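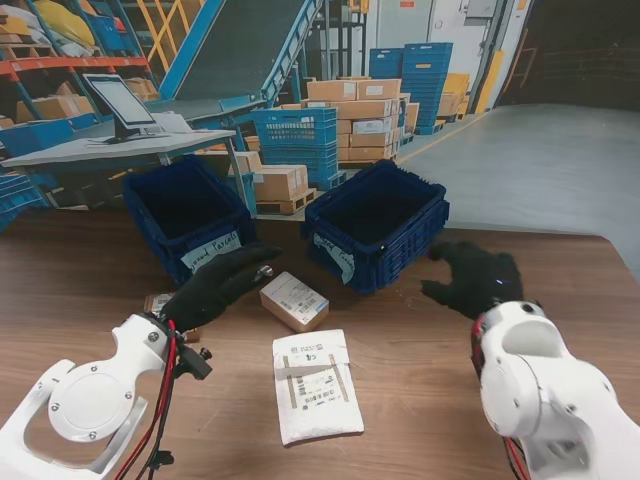 Clevameo is a structural inspection firm based in Dallside. We inspect and load-rate road and rail bridges for counties, short-line railroads and private owners. The company was formed by two bridge engineers and now has a staff of 18, split between field crews and the rating office.

Most of our work is on steel truss and plate girder spans built before current design codes. We have completed over 600 inspections. Each report lists member condition, section loss, bearing movement and scour depth at the piers, with the rating calculations attached as a separate volume.

Field crews work from rope, from lift platforms or from the deck, depending on access and traffic. Underwater work is done by our dive crew at the Mahuika office. Crack testing on pins and eyebars uses ultrasonic and magnetic particle methods.

Recent projects include the Gavmont Viaduct, where 2 approach spans were re-rated for heavier grain cars after the October track closure. The river piers are on a separate schedule.

We do not design new bridges or bid on repair contracts. Owners receive all field notes and measurements with the final report.

Clevameo | Dallside office | Contact | © Clevameo. All rights reserved. | Back to top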